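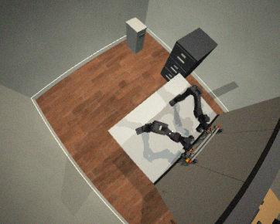
What thickness of underlay does the Skiva board need?
Use 2 mm on a level timber subfloor and 3 mm on concrete. Anything thicker lets the click joint flex and will void the cover.

Skiva click-fit floorboard, by Ginditwood
Sold in packs of 7 boards. Part packs are not split.

Construction: oak top layer on a softwood core
Finish: matt lacquer, factory applied
Joint: click-fit on all four sides
Board width: 70 mm
Underfloor heating: water-fed systems only, surface limit 27 °C

Fitting notes
Store the packs flat and unopened in the room for two days before laying. Leave a 10 mm gap at walls, pipes and door frames. Stagger end joints by at least 200 mm. Boards must not be glued to the subfloor or fixed through the face. Kitchen units should be fitted first and the floor brought up to the plinth.

Care
Sweep or vacuum with a soft head. Wipe with a well-wrung cloth. Do not use steam cleaners or wax polish.

Matching items: Jeleo scotia, Jeleo threshold strip, Nugroho repair kit.

Orders placed before noon leave the warehouse the next working day. Trade accounts: ask for Petronella Mtshali.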